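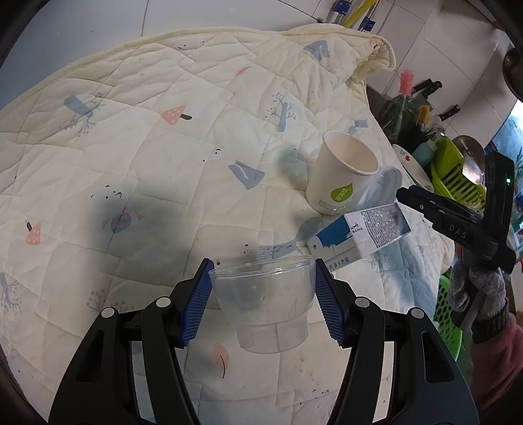 Rumel Handgreifer, Paarset mit blauen Fingerpads

Handgeführtes Greiferpaar zum Aufzeichnen von Greifbewegungen ohne Roboterarm. Die Bedienperson führt in jeder Hand einen Greifer und erledigt damit gewöhnliche Handgriffe: Becher anheben, Schachteln umstellen, Tüten beiseitelegen. Die Kamera sitzt am Greifer und hat Backen und Greifgut ständig im Blick. Die Aufnahmen lassen sich anschließend für das Training von Zweibackengreifern am Arm verwenden.

Artikelnummer: 2831
Lieferbar ab Lager Drenau

Aufbau

Zwei schwarze Backen laufen über ein Gelenkgestänge mit je zwei Drehbolzen. Die Bolzen sind mit runden weißen Kappen abgedeckt und von vorn zugänglich. An den Enden sitzen blaue Fingerpads mit feinem Gitterraster. Die Pads sind gesteckt und werden ohne Werkzeug gewechselt. Beim Wechsel bitte darauf achten, dass beide Pads bis zum Anschlag sitzen, sonst schließen die Backen schief.

Die maximale Öffnungsweite beträgt 92 mm. Das reicht für übliche Trinkbecher, kleine Schachteln und die meisten Flaschen. Teller lassen sich am Rand fassen, flach aufliegende Teller dagegen nur schlecht. Für solche Teile gibt es die schmalen Pads (siehe Zubehör).

Dünnwandige Gegenstände

Durchsichtige Kunststoffbecher gehören zu den häufigsten Gegenständen in Aufzeichnungen aus Küche und Haushalt und machen auch die meisten Probleme. Wir empfehlen, den Becher mit beiden Pads seitlich zu fassen und den Griff langsam zu schließen. Das Gestänge arbeitet ohne Rastung, der Druck kommt allein aus der Hand. Wer vorher mit Greifern mit Feder gearbeitet hat, drückt am Anfang meist zu fest zu. Nach einer halben Stunde gibt sich das.

Bei gemusterten Unterlagen scheint das Muster durch klare Becher hindurch. Für die Auswertung ist das kein Fehler, beim Nachbeschriften dauert es aber länger. Wer das vermeiden will, nimmt eine einfarbige Unterlage. Wer später in echten Wohnungen arbeiten will, sollte gemusterte Stoffe im Datensatz behalten.

Arbeiten mit zwei Greifern

Das Set ist für beidhändiges Arbeiten gedacht. Linker und rechter Greifer sind mechanisch gleich und können getauscht werden. Die Zuordnung erfolgt in der Software beim Start der Aufzeichnung. Einzeln verkaufen wir die Greifer nur als Ersatz.

Handschuhe können getragen werden, dünne Strickhandschuhe stören am Griff nicht. Dicke Arbeitshandschuhe passen nicht durch den Bügel.

Technische Angaben

Öffnungsweite: 92 mm
Aufzeichnungsdauer je Akkuladung: fast 21 Stunden im Wechselbetrieb mit zwei Akkusätzen
Betätigung: von Hand, ohne Motor
Fingerpads: blau, Gitterraster, wechselbar
Optik: Weitwinkel, der Bildkreis ist in den Ecken sichtbar
Speicherung: Wechselkarte im Greifer, Übertragung per Kabel

Lieferumfang

Zwei Handgreifer mit Kamera
Zwei Akkusätze mit Ladeschale
Ein Satz Ersatzpads
Kalibriertafel
Übertragungskabel
Kurzanleitung auf Deutsch und Französisch

Preis

Das Paarset kostet 1327 Euro zuzüglich Mehrwertsteuer und Versand. Schulen und Hochschulen erhalten auf Anfrage ein eigenes Angebot. Leihgeräte für zwei Wochen sind möglich, die Leihgebühr wird bei Kauf angerechnet.

Zubehör

Fingerpads schmal, für flache Teile
Fingerpads blau, Nachkaufsatz
Transportkoffer Pudosden mit Einlage für zwei Greifer
Auswertesoftware Baran, Einzelplatz oder Gruppe

Die Software Baran liest die Aufnahmen beider Greifer ein, gleicht die Zeitstempel ab und gibt Backenstellung und Kameraweg als Tabelle aus. Für die reine Aufzeichnung wird sie nicht benötigt.

Pflege

Pads mit lauwarmem Wasser und etwas Spülmittel abwischen. Kein Alkohol, das Raster wird sonst hart und verliert Halt. Die Drehbolzen sind dauergeschmiert und sollen nicht geölt werden. Linse nur mit dem trockenen Tuch reinigen. Der Greifer ist nicht spritzwassergeschützt. Beim Arbeiten an der Spüle Abstand zum Wasserhahn halten.

Abgenutzte Pads erkennt man daran, dass das Raster an der Spitze glatt wird. Dann immer beide Pads eines Greifers tauschen.

Hinweise zur Bestellung

Seit Juli wird das Set mit der neuen Ladeschale ausgeliefert. Ältere Akkus passen, laden darin aber langsamer. Pads der ersten Serie passen nicht auf die aktuellen Backen. Bei Nachbestellungen bitte die Seriennummer angeben, sie steht innen am Griffbügel.

Beratung und Leihgeräte: Inès Leclerc
Reparatur und Ersatzteile: Wojciech Krajewska
Telefonisch erreichbar von 9 bis 15 Uhr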